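The great under-sink clear-out, part two

So I finally did it. I've been putting off the cupboard under the kitchen sink since October, and if you read my last post you'll know why (one slow drip, one soggy bag of dishwasher salt, lots of bad language). Everything came out onto the floor and I swear half of it wasn't even mine when we moved in. Three bottles of the same glass cleaner!

My big idea was to put the washing-up bits in one basket I can lift out in one go, so the sponge stops living in a puddle behind the faucet. I wanted wire mesh, low sides, and a handle at each end. I looked at one from Voka that was really pretty, but it was too tall to slide under the pipe, and the bamboo one at Konstantinidis would have gone moldy on me by spring. I went with black mesh in the end and I love it - crumbs fall straight through, and you just wipe the shelf underneath.
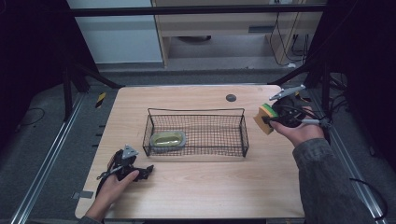 The other thing I've changed is that the sponge gets a dish of its own. I used to toss it in loose with the brushes and it always ended up smelling like a pond. Now there's a little olive green dish that sits at one end of the basket, and the rest of the space is for the brush and whatever soap I'm using up. I rinse the dish when I rinse the sponge, which takes two seconds, and then it all goes back under.

I'm still on the ordinary sponges with the green scrubby side, by the way. A reader told me to try the Gruvau cloths and I did give them a fair go, but they're hopeless on baked-on cheese - and we eat a lot of baked-on cheese in this house.

Next up is the drawer with the batteries and takeout menus. I counted 211 rubber bands in there last night and I'm not even sure I got to the bottom.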